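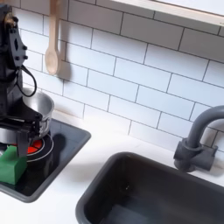

How do we choose the best hand for a robot?

A robot arm can bend, turn and reach, but it cannot pick anything up until it has a hand. Engineers call this hand a gripper. At the Grolthorpe learning centre, different grippers are tested in a toy kitchen, where a small silver pot makes a useful first challenge.

Why use a toy kitchen?

A kitchen is full of different shapes. A pot is hard and shiny. A foam cube is soft and can be squashed. A sink has high sides, so the arm must reach down inside without bumping the edges. A gripper that manages one of these jobs well may find the next one very difficult.

What is being compared?

The Lerex gripper has 2 long, stiff fingers that close like a pair of tongs. The Wetalus gripper has softer pads, which bend a little when they touch something. Each is given the same 4 tasks:

1. Lift a pot from the cooker.
2. Pick up a foam cube.
3. Pick up a toy carrot.
4. Reach to the bottom of the sink.

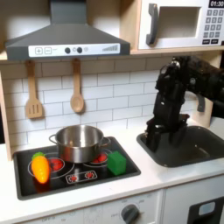 Reaching into the sink is a test of distance. If the fingers stop too high, they cannot take hold of an object lying there. If they go too low, they press against the bottom and may be damaged. The controller, a computer that tells each joint how far to move, must work out the right height every time.

How is the test kept fair?

Only the gripper is changed. The arm, the objects and the starting places stay the same. Each gripper makes 189 attempts at every task, and the results are written in a table. A dropped object counts as a miss, even when it was nearly in place.

Which gripper won?

In the February tests, the Lerex gripper was better at lifting the pot. The Wetalus gripper was better with the foam cube and did not squash it as much. The engineers will now repeat the sink task with a slower arm speed.

Words to know

Gripper: the part of a robot that holds things.
Joint: a place where the arm can bend or turn.
Controller: the computer that directs the arm.

Related items
What does a robot camera see?
Roy the robot learns to stack
3,000 tries: how machines practise
Make a paper gripper at home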